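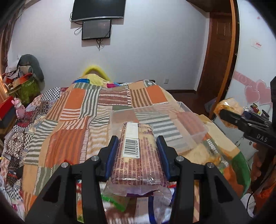 The Gindov Student Robotics Club is pleased to share an update on its fall and winter project. Over the coming posts we will set out what our members are working on and how families can follow along. (1/9)

The project is called Clukska. Students teach a small sorting arm to pick up household goods and place them in a container. They begin by doing the same job themselves, using hand-held grippers, and record each attempt. (2/9)

Each student team works with 2 grippers, one per operator. Operators must agree on who moves first before either one reaches for an item. This rule was added in October at the request of the students themselves.

Wrapped snacks were chosen for the current unit. Clear wrapping bends, shines and slides, and a grip that holds a wooden block may not hold a packaged roll. Teams are asked to note where on the package the jaws closed. (4/9)

Practice at home is permitted under the club's home practice rules. A bed covered with a quilt is an approved work surface, as is a table or a carpeted floor. Patterned fabric is welcome. Members should keep a clear plastic container within reach of both grippers.

A completed unit consists of 100 recorded attempts per team. Failed attempts count toward the total and should not be deleted. Sessions are limited to 20 minutes, after which operators are to rest their hands and check the jaw pads for wear. (6/9)

Recordings are turned in at the Brunton Learning Center, Room 2, before 5 p.m. on club days. Please label each card with the team name and the unit number. Cards without labels were returned to three teams last month and had to be submitted again.

The club thanks Dekance for the loan of the sorting arm and for the spare jaw pads. The arm remains at the Center and may be used only when a club instructor is present. (8/9)

The open demonstration will be held in December in the main hall of the Center. Students will show their own gripper work first, followed by the arm. Families of members do not need to register. Other visitors are asked to sign in at the front desk. (9/9)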